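Teaching by hand at Drirero

The trainer at Drirero has logged 843 demonstrations by remote control. "You move, it copies, you save the run," she says. Moving buns from the steamer to a plate is her current task. "Squeeze too hard and you've ruined one – so you go slowly." 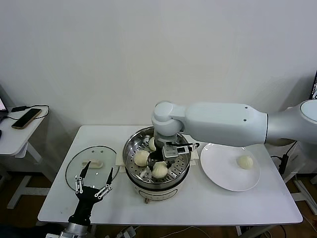 Her colleague at Ilov would sooner guide the arm by hand, saying that remote control hides how hard you are gripping. She wants 900 runs before she compares the two.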